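Larkon Kitchenware Open Day, December

We reached the Larkon building shortly before 10 and signed in at the front desk. The tour began in the stockroom, where the current catalog of 394 items is kept on numbered shelves, and went on to the packing line. Parking is behind the loading dock and fills up early.

The test kitchen is on the upper floor. Staff there try out small cookware and tableware for Larkon and for two other labels, Wotus and Culitari. Each product goes through 3 rounds of use before it is listed. Pans are checked for handle balance and how evenly they heat. Bottles are filled, capped and left on their side overnight.

Almost 85 visitors came through during the morning, so groups were kept short. We had time to ask about induction bases and were given a printed care sheet for nonstick pans. Coffee was served in the lobby afterward. The next open day is planned for spring. 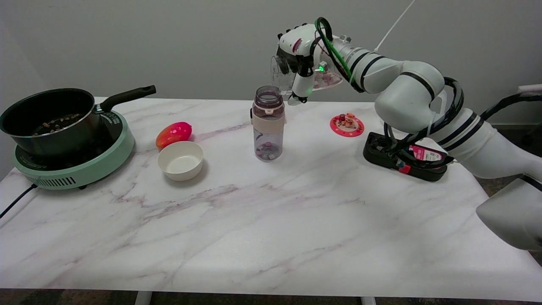
Test kitchen table with induction cooktop, black saucepan and purple water bottle.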